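Updated in January
By Fitzgerald Castellanos

4. Setting up group bookings in Venda

This section is for owners of guest houses and small lodges who take parties of guests under one name – birthdays, hen weekends, walking clubs and so on. Before you start, your rooms must already be entered (section 2) and your prices must be saved (section 3).

4.1 Create the group rate

1. Open Venda and choose Rates from the left menu.
2. Press New rate and select the type Group.
3. Write a name which the guests will understand. They will see it in their confirmation letter, so please avoid internal codes.
4. Enter the smallest and the largest party you accept. At Ridgeway House we use 11 and 28.
5. Tick the rooms that belong to the rate. A room which is not ticked can still be sold to other guests on the same night.
6. Press Save. The rate is now stored, but it is not yet visible on your booking page.

Note: If you want to keep the whole house for one party, tick Exclusive use as well. Venda will then close all remaining rooms for those nights, also the ones you did not tick in step 5.

4.2 Set the deposit

1. In the same rate, open the tab Payments.
2. Choose Fixed sum or Part of total. For large parties I recommend the fixed sum, it is easier to explain on the telephone.
3. Enter the sum. Our own deposit is 200 for each party.
4. Choose the day on which the rest must be paid, counted backwards from arrival.
5. Press Save again. The two tabs are saved separately.

Caution: Do not change the deposit while a party is in the middle of paying. The guest will receive two different letters and you will have to correct the invoice by hand.
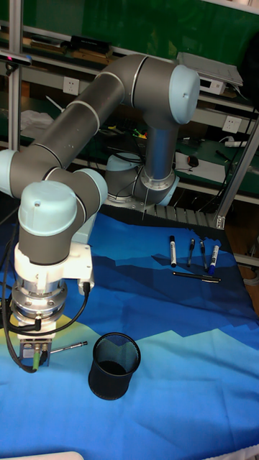

Robot arm with light-blue joint caps, blue cloth at its base.

4.3 Add meals and extras

Extras are things which the organiser can order together with the rooms, for example a picnic, a late breakfast or a transfer from Skirton station.

1. Go to Extras and press Add.
2. Choose whether the price is per guest, per room or per party.
3. Enter how early the extra must be ordered. If you leave this field empty, guests can order until the morning of arrival – your kitchen may not be happy.
4. Under Show with, select your group rate.

The description of each extra can have up to 3,000 characters. Normally two or three sentences are enough.

4.4 Connect the room list with Floker

If you use Floker for your housekeeping plan, the names in the party can be sent there automatically.

1. In Venda, open Settings, then Connections.
2. Copy the key shown beside Floker.
3. In Floker, paste the key under Property and confirm.
4. Return to Venda and press Test. A green line means that the connection works.

Note: Only names, room numbers and arrival times are sent. Allergies and other remarks stay in Venda, so you must pass them to the kitchen yourself.

4.5 Publish the rate

1. Go back to Rates and open your group rate.
2. Change the status from Draft to Published.
3. Make one trial booking with your own address and read the confirmation letter slowly from beginning to end.
4. Cancel the trial booking, otherwise the rooms stay blocked.

If the rate does not appear, see section 9.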